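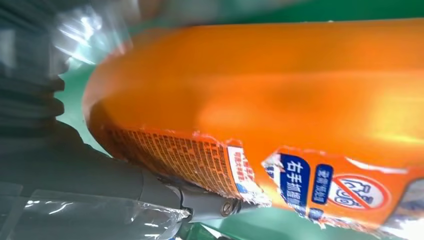
Spray cans, squeeze bottles and the labels that won't stay on them

I had a big clear-out of the workshop shelf in August and I'm still a bit embarrassed by what I found back there. Two cans of the same lubricant, both open. A glass cleaner with so little label left that I only knew it by the smell (please don't do that, it's a terrible method). So these are my notes on keeping bottles and cans in order, mostly for my own benefit, but help yourself!

Save the small print first. The part of a label that tears is always the part you need – the directions, the warnings, what you can't mix it with. When I bring something new home I take a quick picture of the back and drop it in a folder on my phone called Werkside, which is what we call the garage. If the label is already going, run a strip of wide clear packing tape over it and press down the edges. Wipe the can first or the tape will lift within a week.

If it's past saving, take it off completely. Half a label is worse than none, and it leaves fluff on everything. For plastic bottles I lay a rag soaked in warm soapy water over the paper for 40 minutes, then rub with my thumb. Cooking oil gets the gum off after that. Then write the name on masking tape straight away, before you put the bottle down and forget. Spray cans get no heat at all, by the way. No hair dryer, no hot water, not even a sunny windowsill. A little oil on a cloth and some patience.

Work on something flat with a bit of color to it. I used to sort everything on the bare bench and lose the caps constantly. A plain board across the table fixed that, and it wipes clean.

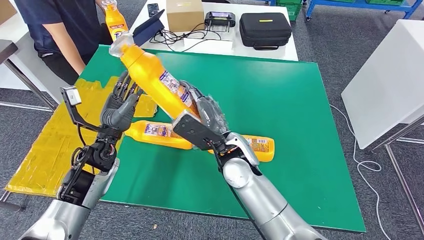

Yellow bottles on the green board, one held up and one on its side.

Lying a bottle down is fine for a minute while you read the label, but check the cap before you do it. My neighbor Kourosh Hashemi puts a square of plastic wrap under the screw caps on anything thin and runny, and I've copied him ever since I ruined a drawer full of sandpaper.

Store like with like. Cleaners on one shelf, oils on another, and everything facing front. I keep 6 bottles at the most in each bin, because any more and I stop looking at the ones in back. Spray cans stand upright, away from the water heater.

Next up is the paint shelf, and I'm putting that off.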